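Section 4. Building the Work History Block

This section covers entering past jobs in the Voltwood resume editor. Complete Section 3 (Contact Block) first. The editor does not save a Work History entry until the Contact Block has a name and one working phone number or email address.

4.1 Before you start

Have the following on hand for each job: employer name, job title, start and end month, city and state, and the name of any software you used daily. Pay stubs and old offer letters are a good source for exact titles.

4.2 Adding an entry

1. Open your resume and select Work History in the left panel.
2. Select Add Job. An empty entry opens at the top of the list.
3. Type the employer name as it appears on your tax form. If the company has changed its name, enter the current name and put the old one in parentheses, for example: Kanaujia Freight (formerly Mudgate Haulage).
4. Enter the job title. Do not abbreviate. "Accounts Payable Clerk" is read correctly by most screening software; "AP Clk" is not.
5. Enter the start and end months. For a current job, leave the end month blank and check Present.
6. Select Save Entry.

Note: Entries sort by end month, newest first. Manual sorting is turned off by default. See 4.5.

4.3 Writing the duty lines

Each entry holds up to 900 characters of duty text. The counter under the field turns red at the limit, and anything typed past it is dropped when you save.

1. Place the cursor in the Duties field.
2. Start each line with a verb. Use past tense for jobs you have left and present tense for your current job.
3. Press Enter after each line. The editor adds the bullet.
4. Include a figure where you have one, such as "Processed 357 vendor invoices per month."

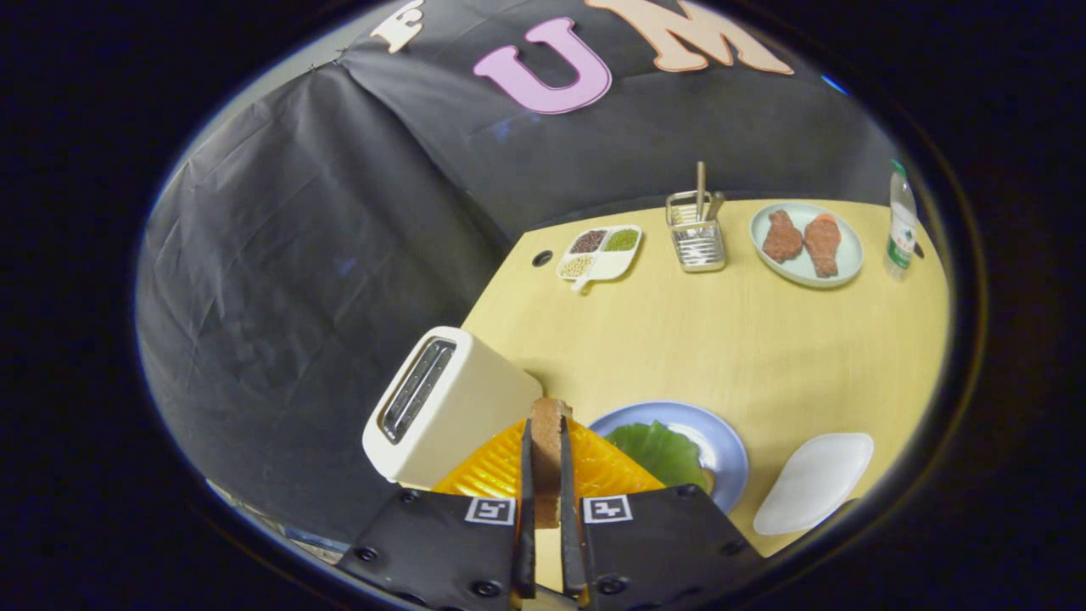

5. Select Check Text. Spelling errors are underlined in red and repeated verbs in blue.
6. Correct or dismiss each mark, then select Save Entry again.

Caution: Pasting from a word processor can carry over hidden tabs and table cells. Use Paste as Plain Text. A resume with hidden table cells may export with duty lines out of order.

4.4 Gaps and short jobs

The editor shows a yellow flag next to any gap longer than 2 months. The flag is for your use only and does not print. To clear it, add an entry of type Training, Family Leave or Other, or select Ignore Gap.

Jobs held under the same staffing agency can be grouped. Select the entries, then select Group Under Agency and type the agency name once.

4.5 Changing the order

1. Go to Settings, then Layout.
2. Check Allow Manual Order.
3. Return to Work History and drag entries by the handle at the left.

Caution: Clearing Allow Manual Order later returns all entries to date order. The manual order is not kept.

4.6 Size limit

The full Work History block is limited to 3000 characters in the one-page template. If you exceed it, the Ukitz export filter moves the oldest entry to a second page. Shorten the duty lines or switch to the two-page template under Layout.

Section text maintained by Timothée Bailly. Last revised in July. Continue to Section 5, Education and Licenses.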